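The fruit situation

I have now spent more time thinking about where fruit should live than I ever spent thinking about superannuation, and I suspect it shows in both departments.

For years our fruit lived on the bench, in a heap, next to the mail. Then we moved to the flat in Mesville, where the bench is the width of a toaster, and the fruit moved to the top of the fridge. Fruit on top of a fridge is fruit you have said goodbye to. I found a mandarin up there in October that weighed the same as a ping-pong ball and made a similar sound when dropped.

So on Tuesday I went shopping for storage, with a budget of $14 and a firm jaw. Casero had a ceramic fruit bowl for $124. It was a lovely bowl. It was also a bowl, and I already own several, all of them full of keys.

What I've settled on is the least glamorous arrangement possible: a black mesh shelf with pale boards, pushed up against the wall, and a yellow plastic basket full of holes. The theory is that the fruit goes in the basket, the basket goes on the shelf, and everybody walks past it six times a day and feels vaguely accused.

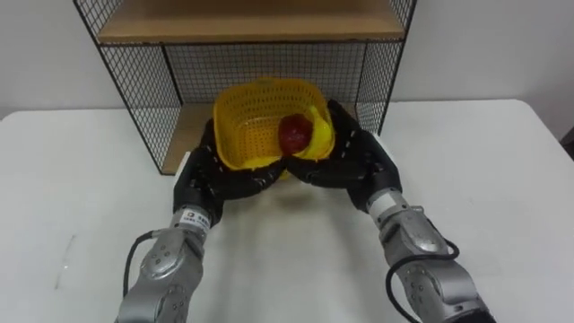
Daichi Fukuda reckons I've got it backwards, and that the basket should stay down on the table where a person can reach it without committing to anything. Put it on a shelf, he wrote, and within a week there'll be a phone charger in there and half a packet of rice crackers. Apples keep longer in the fridge anyway, and bananas want to be left alone.

I resent how sensible this is. The charger turned up on day two.

He's right about bananas as well. Ours sulk if they're put in with the apples, and go from green to banana bread over a long lunch. I've started buying them in twos, which gets me a look at the Sugiyama grocer's, where they seem to feel a bunch is a family and ought to be kept together.

The upside of a plastic basket is that you can tip the lot out, rinse it under the tap and start again, and it doesn't mind being dropped. I do this most Sundays now. The mesh shelf is another story - it collects dust in every single square, and I've taken to going at it with an old pastry brush while the kettle boils.
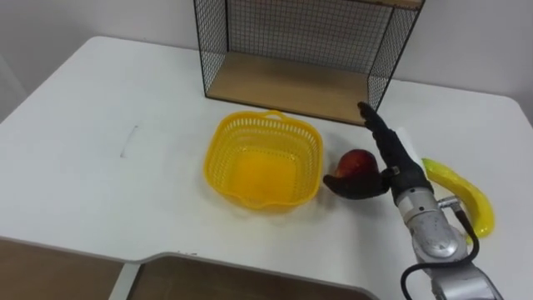
Basket empty, red fruit on the table.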